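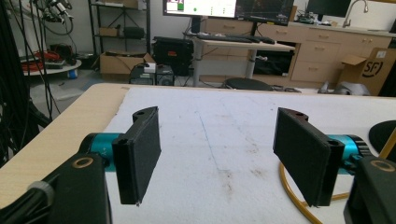 Visit to the Clurora Work Room: Report to Members

Members of the Messina Workplace Society visited the Clurora building on Saturday as part of the spring program of open days. The building opened to the public in the morning and received 176 visitors by closing. Our own group was admitted at 2 p.m., after a short safety talk in the lobby, and was given the whole of the afternoon session.

The purpose of the visit was to see how a shared work room is furnished and kept in daily use. The Society has published notes on offices and school workshops in past years, but has had few chances to study a laboratory. The room measures 700 square feet and was fitted out under the Zorna refurbishment plan, which also covered the corridor and the storage closets next door.

The main table

Most of the discussion took place at the main table. It has a light wood-grain edge and is laid with a white covering, on which everyday articles are set out and handled. The covering shows marks and smudges from use, and a thin line runs across it. Members asked whether the line was a guide for placing things. Our hosts replied that staff use it that way when it suits them and otherwise pay it no attention.

Opinion in the group was divided on the choice of white. Several members felt that a mid-gray would be easier to keep presentable. The hosts prefer white for dark articles, whose outline is easy to pick out against it, and they replace the covering when the marks become a distraction. A spare is kept in the storage closet.

A black baseball cap was among the articles on the table, and it served the argument for white rather well. The crown is soft and matte, with slight folds, and there is a small metal eyelet near the brim. Members with a background in retail display observed that soft headwear is awkward to set down neatly, as the crown tends to settle differently each time. It was suggested that caps be stored brim forward on an open shelf and never stacked under heavier goods.
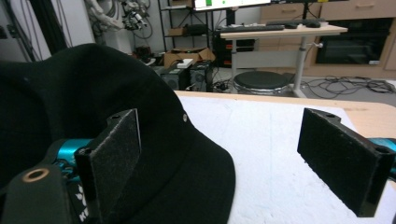 Can an outside group bring its own articles to a visit?

Outside groups may bring small household items or clothing, provided that these are listed on the booking form and taken away at the end of the session. Food, liquids and glass are not accepted.

Desks and screens

The computer desk is a white standing desk on a gray metal column, with a black keyboard and a mouse. Two monitors are placed together above it, one with a mostly white display and the other dark. A black round stool seat is in front of the desk. The Society has recommended this combination before — a standing desk with a stool close by — and members were pleased to find it in use. A person working at the main table can look up and see the screens without leaving the table, which saves a good deal of walking.

One member raised the matter of glare from the brighter screen. The hosts have asked Sokura, the firm responsible for the lighting, to review the ceiling fixtures before the fall.

Storage and cables

Storage was the weakest point of the room, and our hosts said as much. A black metal shelving unit stands against the wall with a cardboard box and a black case on it. More boxes and cases are kept on the floor, among them an open cardboard box, a large black equipment case and two black computer towers. The group's advice was to raise the towers onto a low platform and to close or flatten any carton not in daily use.

Cables are hung in a tall bundle on one side of the room, and red coiled cables are kept on a round white table nearby. Hanging is sound practice and keeps the walkway clear. Members would add labels at both ends and a hook for each length, so that the round table can be used for other purposes.

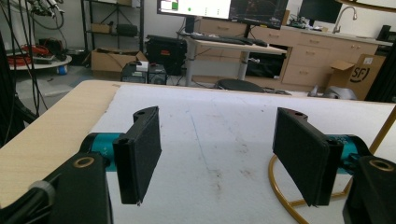
How often is the room put in order?

The surfaces are cleared every evening, and the shelves and floor are gone through at the end of each month. Articles that have not been used since the last monthly check are moved to the storage closet.

Arrangements for members

The open days have drawn 2,159 visitors since the Zorna works were finished, and a further series is planned for October. Places for Society members will be offered in order of application. The entrance on the parking lot side is step-free, and there is a coat rack in the lobby — large bags should be left there, as the passage beside the table is narrow.

Written comments on this report may be left at the Messina office on weekdays. A floor plan of the room, with the suggested changes to the storage area, is available at the same desk.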